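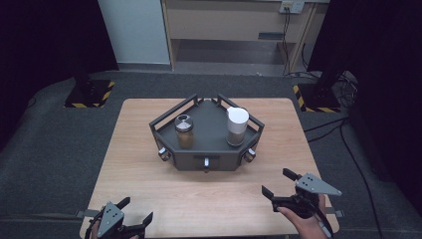 Norley, 1 Aug 2023

Skillia Community > Home and Kitchen > Storage and small bits

Five-sided tray with a rail round it – what would you keep in it, and how do I stop it marking the table?

Kieran Rudd

Hello all, second post on here, the first one was about a dripping tap and you were very good to me so I'm back.

I picked up a dark grey tray from Duggan in Traslow (the house clearance place behind the bus station, not the carpet shop). It's got five sides, fairly low, with a thin dark metal rail that goes up at the corners and along the back. I paid £7 for it and was very pleased with myself until I got it home and tried to find somewhere for it to live. At the moment it's on the pale wooden table with a little glass jar and a white cup thing stood in it, to see how it looks with something inside. I quite like it! My wife says it looks like a boxing ring.

So, three things I'd like some help with.

One, the table. The top is light wood, oiled and never varnished, and it marks if you so much as look at it. I don't want to find a grey pentagon on it at Christmas. Felt pads, cork, a mat, something else? The tray gets shoved about a fair bit at mealtimes.

Two, the floor of the tray. It's a matt charcoal sort of finish and I can already tell it's going to show every spilt grain. If I use it for jars and pots of dry stuff there will be spills, there always are in this house. The corners aren't square so a cloth doesn't get into them very well. How do people clean that kind of surface without leaving shiny patches? I had a black matt tap once and ruined it with cream cleaner inside a fortnight.

Three, the knobs. There are three short pale pegs sticking out of the sides, one on the front and one on each side of that, each in its own darker surround. I haven't pulled at them very hard in case one comes off in my hand. The lady at Duggan didn't know what they were for either and offered me £1 off, which I took, so I suppose it was £8 to begin with. Would you leave them be? The front one is at exactly the height to catch a sleeve when you reach over for the jar.

I'd also be glad to hear what you'd put in it, if you had one. I've got two jars and a cup going spare and no imagination.

Thanks, Kieran

mossbank_jean

Oh I love this, I'd have bought it off you at the till!

Right, the table first. Please don't use the stick-on felt pads on oiled wood. I did, on a lamp base, and they were fine until the summer, when the glue crept out round the edge of the felt and left sticky little rings that took me a whole evening with white spirit and a lot of bad language. If the tray is going to be pushed about, the felt also picks up grit and then you're sanding your table every teatime. What I'd do is buy a sheet of thin cork, 2mm is plenty, stand the tray on it, draw round it with a pencil and cut just inside the line so you don't see the cork at all. Don't stick it down. It's held by the weight of the tray, and you can lift it out and shake the crumbs off it. My craft shop sells it by the sheet and you'd get a spare out of one for when somebody spills tea on the first.

One thing though, lift the whole lot up once a week or so and move it a bit. Oiled wood changes colour in daylight and the part under the tray won't. That'll be your grey pentagon, only it'll be a pale one, and no pad in the world stops it. Mine was under a fruit bowl.

For cleaning I use a soft paintbrush, the sort you'd do a skirting board with, kept only for this. It goes into the awkward corners beautifully. Brush everything into one corner and tip it out, THEN a barely damp microfibre cloth, then a dry one. No cream cleaner, no spray polish, nothing with bleach. The shiny patches come from rubbing, so if something has dried on, lay the wet cloth over it for ten minutes and it should wipe up without any scrubbing. And make sure it's properly dry before the jars go back in.

As for what goes in it, I'd keep it to short things with proper lids. A jar with a screw or press lid like yours is fine. Anything taller wants to go at the back against the rail, where it can't get knocked out. I think you've done that already with the white one! I'd have tea things in mine, and the little sachets you bring home from hotels and never use.

Leave the knobs alone. They give it a bit of character.

Gaz from the allotment

Just use a placemat.

Knobs probably unscrew. Give one a turn anticlockwise and see.

tallboy163

I wouldn't give one a turn and see, with respect to Gaz. Try it very gently with your fingers only, tray held steady with the other hand. If it turns freely, fine, go on. If it turns a bit and then stops, or the surround starts going round with it, leave it. Never use pliers on a peg like that, the jaws will chew it and then you've got a rough knob that catches sleeves even better than before. I mended cabinets for 21 years and most of what came through the door had been got at with pliers first.

I can't tell you what they're for from here. Could be handles of a sort, could be holding something together on the inside, could be pure decoration. Have a look at the inside face of the wall behind each one. If you can see a screw head or a nut there, that's your way in, and if there's nothing to see I'd assume they aren't meant to come out.

The cheap answer to the sleeve problem is to turn the tray round. With five sides you've got a choice, and if the knobs are on the three nearest you then the rail must be high at the far side. Have it with the knobs to the wall. Only trouble is you'd be reaching over the rail for your jar, so it depends which annoys you more. Or put it on a shelf at chest height and the whole question goes away.

Agree with Jean about the cork. I'd add that it's worth re-oiling the table before you put anything on it for good, and then leaving it clear for two full days. A tray put down on fresh oil will stick and you'll lift a patch off with it. Ask me how I know.

Kieran Rudd

Thank you all, cork ordered. Tried the front knob with fingers and it won't shift so it's staying. The left one moves a tiny bit and I've decided I never touched it.

Jean, I've got a brush that did the bathroom ceiling in March, would that do if I wash it out or should I get a new one?

mossbank_jean

Get a new one, love, they're £2. You don't want magnolia in your jar.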